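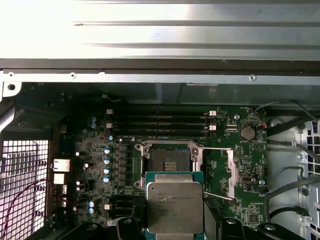 Teaching a robot to seat a processor

Tsz-kin Tai spends most of his working day putting Xeon chips into old workstations, and he does it with a robot's fingers. He runs data collection for Gretuvitz, a project in Drilldale that is building a learning system for computer repair.

"We have 733 good runs of the processor step," Tai said. "I want 1000 before we train again."

In each run an operator guides the two black fingers by hand controls, brings the chip up to the open socket and lowers it in. The wrist camera records all of it, along with the finger positions.

The socket is the hard part. "Those pins are very fine. If you come in tilted, you can ruin a board," he said. Operators are told to stop and back off when they are unsure. Tai keeps those runs too. "The system has to see somebody correct a mistake. If every example is perfect, it has no idea what to do when it's a little off."

He also changes the position of the workstation between runs, and the lighting. Bright metal near the board caused trouble in the first batch, and 478 runs were set aside.

Memory comes next. Tai expects that to go faster. "The slots are long and straight. I'm less worried about those."

Recent items
Matlala opens second test bench
Sorting cable connectors by touch
Drilldale repair lab hours for March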